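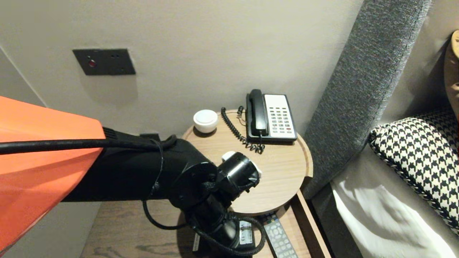
Irivus, c'est le jeu de simulation de banque centrale édité par Stestance, et j'y joue depuis février avec mon groupe de terminale (et un peu toute seule, le soir, pour me faire peur avec l'inflation). On incarne un comité monétaire, on tire des cartes de conjoncture, on vote le taux directeur et on regarde l'économie réagir deux tours plus tard. La boîte est énorme ! Sur un petit chevet comme celui de la photo, j'arrive à caser le livret et une pile de cartes, guère plus ; le plateau, lui, réclame une vraie table de salle à manger. Mieux vaut le savoir avant de commander.

Pour 60 euros, on reçoit 80 cartes, un plateau en trois volets, des curseurs pour le taux, le chômage et les prix, et un carnet de procès-verbaux que mes élèves adorent remplir avec un sérieux de gouverneur. Les cartes sont bien écrites, avec de jolies surprises : un choc pétrolier révisé au tour suivant, une enquête de confiance qui contredit les chiffres de l'emploi... On apprend vite à se méfier d'une statistique isolée.

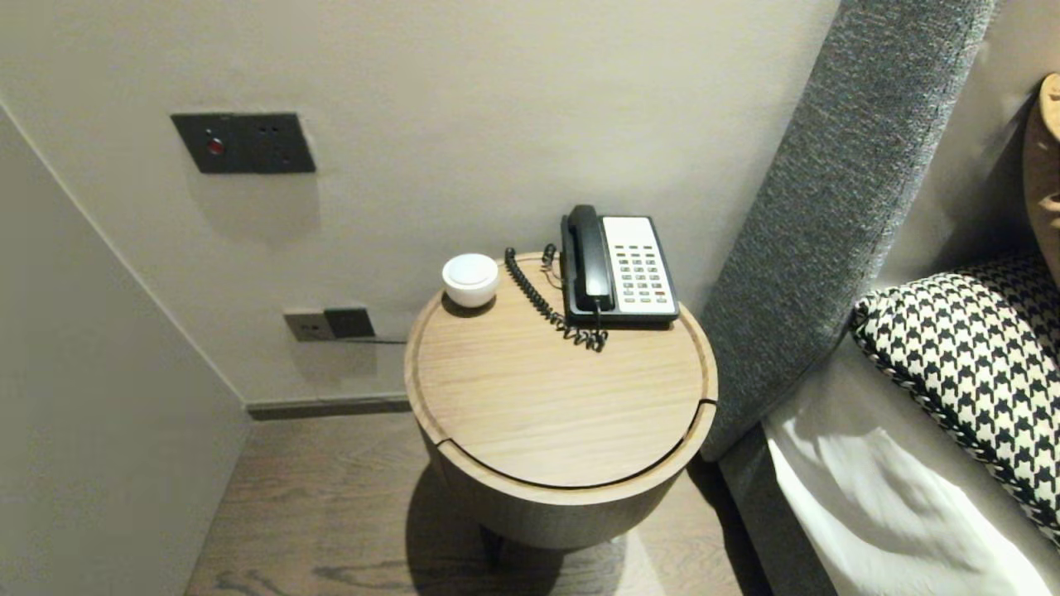
## Et une fois qu'on joue ?

La mise en place prend 20 minutes, un peu moins si quelqu'un a trié les cartes la veille. Ensuite, ça file ! Le délai de transmission est la grande trouvaille du jeu : on relève le taux, rien ne bouge, on s'énerve, on relève encore, et la récession tombe d'un coup. Mon groupe s'est fait avoir trois parties de suite, moi comprise. J'aime beaucoup aussi la phase du communiqué, où il faut annoncer sa décision en deux phrases ; si le texte est confus, les anticipations se dérèglent et on perd des points de crédibilité.

Gros bémol en revanche pour le taux de change, traité en une seule carte, et pour le crédit bancaire, à peine évoqué. Si vous préparez des étudiants à un concours d'économie, il faudra compléter.
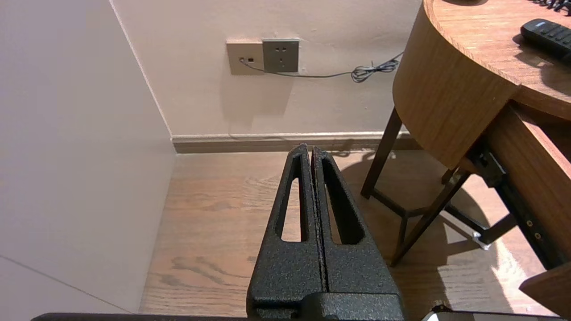
Shahram Bakhtiari m'a écrit qu'il trouvait le barème trop indulgent : selon lui, on peut laisser filer les prix pendant la moitié de la partie et gagner quand même grâce aux points d'emploi. J'ai réessayé samedi avec cette idée en tête, et il a raison, ça passe. Depuis, je double la pénalité dès que l'inflation dépasse la cible deux tours de suite, et les débats sont devenus bien plus vifs.

Côté extension, Zustska ajoute une petite économie ouverte et un deuxième comité à affronter.

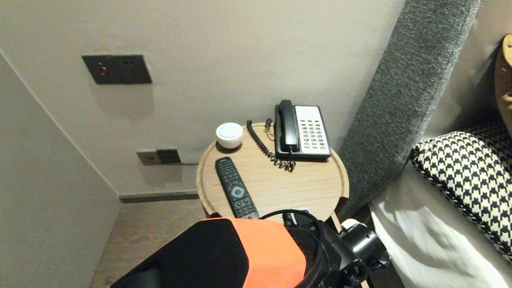

Je l'ai empruntée avant de me décider, et je ne l'achèterai pas tout de suite : les règles s'allongent, les tours aussi, et mes élèves ont décroché au moment des réserves de change. À deux ou trois adultes motivés, par contre, c'est un régal. Le livret de corrigés, lui, fait presque 300 pages et on s'y perd un peu (pas d'index, Stestance, vraiment ?), mais les chapitres sur la courbe des taux sont très clairs, je les ai réutilisés en cours.

Je mets quatre étoiles sur cinq à la boîte de base, trois à l'extension. Prévoyez des élastiques pour les cartes, le rangement intérieur ne tient rien du tout.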